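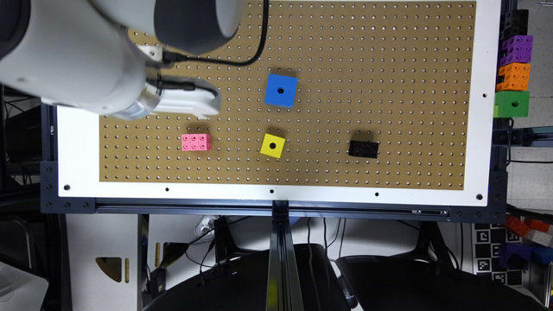 Unit 2: Perforated Panels as Sound Absorbers

A perforated panel over a closed cavity acts as a resonator. The air in each hole is the mass; the air behind the panel is the spring. Absorption peaks at the resonant frequency and falls off on both sides. 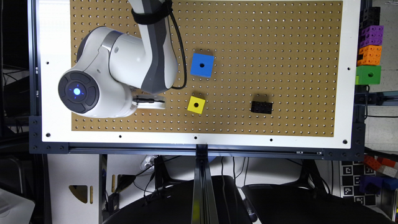

For a regular grid, the open area ratio is hole area divided by the area of one grid cell. A deeper cavity lowers the peak — so does a thicker panel.
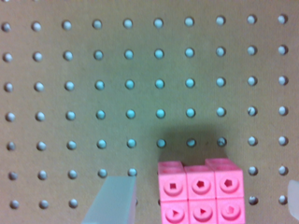
Porous fill behind the panel broadens the peak. In the Posthorpe problem, take a target of 500 Hz and solve for cavity depth. Ignore the end correction at first, then repeat with it included.

Reading: Visser, course notes, p. 134.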